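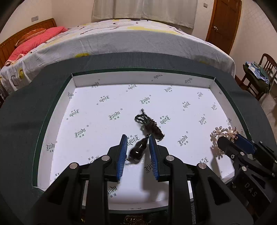 Flamis Prolier Hand-Held Grippers: Review

Rating: 4 out of 5, with a point off for the trigger and half a point back for the pads, rounded in whatever direction keeps me friendly

I own a robot arm that can pick up a tennis ball. It can also pick up a different tennis ball. After two years of this I decided that what the arm needed was better teaching, and that the teacher was going to be me, sitting in a chair, doing chores with a pair of black plastic claws that cost $299.

The Prolier set is Flamis's answer for people who want to record demonstrations by hand and skip the part where they drive a robot around with a joystick and cry. You get two grippers, two cameras that clamp on top, two cables, a box of spare screws, and a manual translated by someone who was paid by the exclamation point. You hold the grippers, you do the job, the cameras watch the jaws, and the recordings go off to train something. If you're reading this site you knew that, so on to whether they're any good.

Setup

Budget an evening. The grippers come assembled, but the camera clamps don't, and the clamp screws are the size of a poppy seed. I did mine on a Thursday night and finished the second one lying on the floor with a flashlight, because that's where the screw was.

Pairing goes through an app called Ayala. It wants your email, your time zone, and permission to know your location, which it needs in order to open the jaws, apparently. I said no to location and the jaws opened anyway. Calibration is squeeze, release, squeeze, release until a bar turns green. On the left gripper the bar turned green at once. On the right one it stayed orange for 17 tries, and then went green while I was in the kitchen complaining about it.

The jaws

These are the best thing in the box. Each finger is faced with a ribbed blue pad, a little soft, tall and narrow, and the two sides come together straight. I've used cheaper grippers where the tips meet and the bases don't, so you end up pinching everything with the last quarter inch like a nervous crab. The Prolier linkage keeps the pads facing each other the whole way in, and after a month of squeezing there's no slop in the pivots that I can feel.

The product page shows them lifting a coffee mug. Anything can lift a coffee mug. I wanted small, shiny, tangled and annoying, so most of my testing has been jewelry: pendants on cords, beads, rings, brooches with a great many opinions about which way is up. My friend Maricica Dumitrescu, who repairs the stuff for a living, gave me one piece of advice, to keep everything over a tray with sides. I'd have spared myself some crawling if I had listened on day one.

Rings are hard. The band wants to roll, the stone or pearl wants to be the thing you grab, and the pads have a say in it too. If you come straight down and close slowly, the ribs catch the metal and you can lift it. If you come in at a slant, the ring pops out sideways and you get to practice your crawling. The arm will presumably learn both techniques from me. 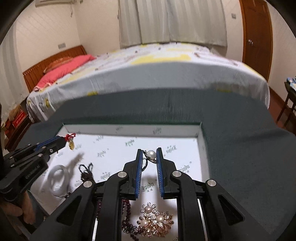

Pearl ring in the middle jaws, red cord charm in the pair on the left. The tray is doing its share.

Cords are easier than I expected. A knotted cord is mostly squish, the ribs bite into it, and it hangs there without complaint. Loose loops are another story. A loop that drapes over the outside of a finger will stay there after you've opened the jaws, and you'll stand there shaking a robot claw over a tray like you're trying to get gum off it. Smooth, rounded pendants fall somewhere between. Take them at the waist if they have one, and don't hurry.

Brooches with a lot of stones on them I'd call a draw. There's always something to hold, but it's rarely the part you meant to hold, and the piece swings once it's off the floor of the tray. Go in gently. The pads are soft. The black tips of the fingers aren't.

The trigger

Now the complaint. The trigger spring is stiff for the first half of its travel and then gives up, like a screen door. For a mug, fine. For a thin ring it means your hand is working hardest right where you want it to be delicate, and then all at once the jaws are shut. You can learn it. I learned it. I also have a sore thumb on a hand that has never done sports.

Jairo Castaño, who runs the parts shop where I bought the set, swapped in a lighter spring on his own pair and swears by it. He offered to do mine. I said I wanted to review the thing as sold, and I've regretted this noble stand every day of May.

Two at a time

Working with both hands is where the set earns the price. One gripper steadies, the other lifts, and you stop chasing things around the tray. It's also where you find out how wide these are. The outer links flare as the jaws open, and when both grippers are over the same small area, the links bump. You'll learn to come in from different sides, one from straight ahead and the other from a corner. The manual has a drawing of two grippers side by side, smiling. They don't do that.

The width matters for the cameras as well. With something low in the tray, the arms of your own gripper hide whatever is right beneath them, so the camera sees plenty of linkage and less necklace. Lay your pieces out toward the back and start with the far ones.

The cloud part

Buyers get a trial of Prarnutico, a service that takes your recordings, trims the dead air and marks each grab and release. I uploaded 2,428 clips over the month. It came back with most of them trimmed well, and a handful labeled "idle" in which I was working as hard as I've ever worked in my life. Marking of the releases was better than the grabs. It gets confused when you regrip, and I regrip a lot.

After the trial it's nine dollars a month. I'd pay that for one month, do my uploads in a heap and cancel, and I expect that's why the cancel button is where it is. (Account, Profile, Plan, scroll, small gray text.)

You can pull your raw files off over the cable without an account. Credit to Flamis for that one, since plenty of outfits would have forgotten to include it.

Odds and ends

The grips get warm in the palm after half an hour. The right one more so. I take breaks and call it data management.

The pads peel off and can be replaced. Lint is their enemy. A damp cloth brings the stickiness back.

Battery life has been fine. I've never run one flat, though my thumb quits long before.

The carrying case fits both grippers only if you take the cameras off, so you'll get to know those screws very well.

Who should buy it

If your arm at home handles blocks and cans, the cheap single grippers will do you, and you can spend the difference on blocks. If you want small fiddly objects and two hands, I'd get the Prolier, have somebody change the spring, and buy a tray.

As for my own arm, I trained it on the first batch last weekend. It reached into the tray, hovered over a ring for a long while, and closed on the cord next to it. I've put the tennis balls back where it can see them.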